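Preguntas frecuentes sobre la jornada de puertas abiertas de Fetar

Actualizado el 2025-09-26

¿Qué se enseña en la visita?
Un brazo robótico que trabaja con comida y vajilla sobre una mesa. Primero se ve la tarea en simulación, en pantalla grande, y luego se pasa a la sala de Bostcombe, donde está el brazo físico. Si solo le interesa el segundo, tendrá que ver igualmente el primero: el recorrido es único.

¿Es una demostración en directo o un vídeo?
La parte simulada se ejecuta en el momento. La física también, aunque con los objetos colocados de antemano por el personal. Conviene preguntar quién los ha puesto y cuántas veces se ha probado esa colocación. En la edición de junio lo preguntamos y la respuesta fue bastante vaga. 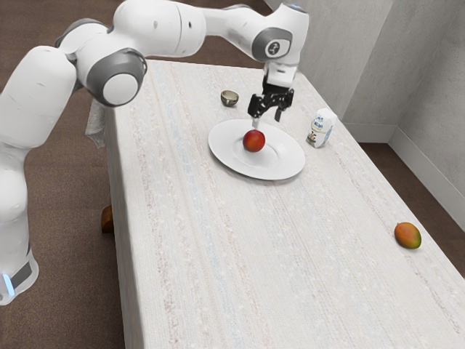
Simulación: la pinza abierta sobre el plato de la manzana.

¿Funciona siempre?
No. El folleto habla de 624 intentos correctos, pero no dice sobre qué total, y una cifra sin denominador vale poco. En el turno de junio al que asistimos se hicieron 17 intentos con el brazo físico y varios acabaron con la fruta rodando por el mantel.

¿Lo que sale bien en la simulación sale bien en la sala?
Es lo que sostiene Fetar. Una manzana simulada pesa y resbala lo que alguien ha decidido que pese y resbale. Los resultados de las dos partes se presentan juntos; pida que se los den por separado.

¿Puedo llevar mi propio objeto?
Hay que solicitarlo al inscribirse. Se aceptan piezas pequeñas y rígidas. A nosotros nos rechazaron una bolsa de pan.

¿Qué es Perine?
El programa que controla el brazo. No se puede consultar el código ni durante la visita ni después.

¿Cuánto cuesta y cuántas plazas hay?
La entrada es gratuita, con 41 plazas por turno. El sistema completo, según Younis, que lo distribuye, parte de 3000 euros al mes. El mantenimiento va aparte y no figura en el folleto.

¿Se pueden hacer fotos?
Sí, sin flash. Para grabar vídeo hay que pedir permiso en la entrada.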